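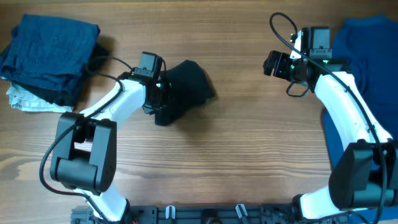 Folded clothes on the table, 13 August 2019

What a lovely afternoon we had at the Kollo open day! Ada Marras met us at the door with a hug (she does that with everyone, I think) and tea was on before we'd got our coats off. Over 600 women came through, which is a lot for one old hall, and the queue for Guturar's magazine stall went right round the stairs. I bought two copies and a tote bag I didn't need. The talk on starting a business after children ran late, and I was glad of it, as I'd have happily listened until supper. They're hoping to do another in April, and I've already put my name down.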